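## Planner update: grasp retries move into the behavior tree

The March release of the Trustdale tabletop stack changes how failed grasps are handled. Until now the retry loop lived inside the grasp node, which meant the planner had no record of how many attempts had been made or which poses had been rejected. Retries are now a subtree of their own, and each rejected pose is written to the blackboard with a reason code.

Two defaults have changed. The retry limit is 4, and the pre-grasp standoff is 78 mm. Sites that override either value in the launch file will see no difference. Elvia Ponce has also moved collision checking for cables into a separate thread, running at 30 Hz. It can be turned off with `cable_check: false`, but the Skanenport cell should leave it on.

One known issue remains — the segmenter sometimes merges two small objects that sit close together and returns a single mask. Radosław Kozłowski is testing a depth-edge split on the kitchen set. 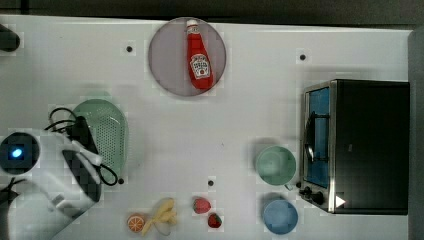
*Jeferson Brito*

The kitchen set mixes play food with larger items such as the colander, the bowls and the toaster oven. The two strawberries are the usual test for the merge bug. A ketchup bottle lying diagonally on a plate exercises the yaw estimate, which is still computed from the mask alone. Logs from ticket 13 onward use the new reason codes; older logs need the converter in `tools/`.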